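Hipólito Henríquez
August 18, 2018

A short thread on what I did in the simulator this summer, as some of you asked after the Wurden workshop. I try to keep it simple.

1/ The question: if a policy learns to pick up small kitchen things from a tilted camera, does it still work when the tilt changes? We had a strong suspicion that it does not, but we had no number for it.

2/ Two views from the same simulated kitchen, one with both arms, one close to the counter:

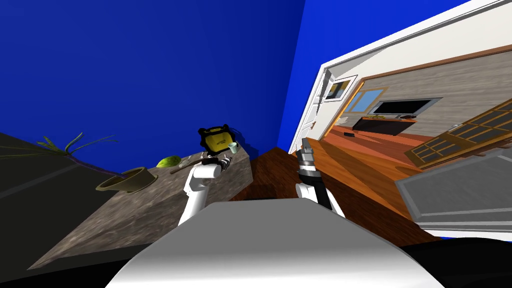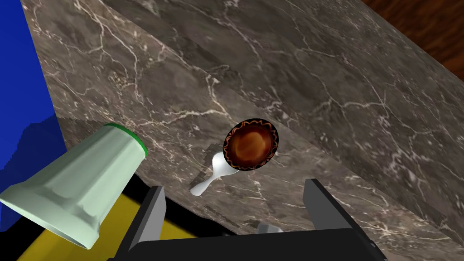
3/ The method is not complicated. We train with one fixed camera tilt, then we test with 3 other tilts which the policy never saw. Same objects, same start positions, same limit of time. We run 200 trials for each tilt.

4/ With the training tilt, the grasp succeeds in 84 per cent of the trials. With the largest change it falls to around half of this. I expected a loss, but a smaller one.

5/ Then we changed the tilt a little in every training episode. Most of the loss went away. The training took two days more, and for me this is an acceptable price.

6/ What surprised me: the misses are mostly in depth. The fingers come to the correct side of the object and close too early. I looked through many of these by hand, and I still do not have a good explanation – maybe the policy uses the edge of the counter as a kind of ruler.

7/ Bachmann asked if the stone texture matters. It is a fair question. We kept the textures fixed in this test, so I cannot say. It is the next thing on my list.

8/ The code is called Costeo. I will put it online when the reading of the config files is less ugly. Cumard already runs it on his own machine and found two bugs, both mine.

9/ If you have tried something similar with a wrist camera only, please write to me. I would like to compare the failures, also the boring ones.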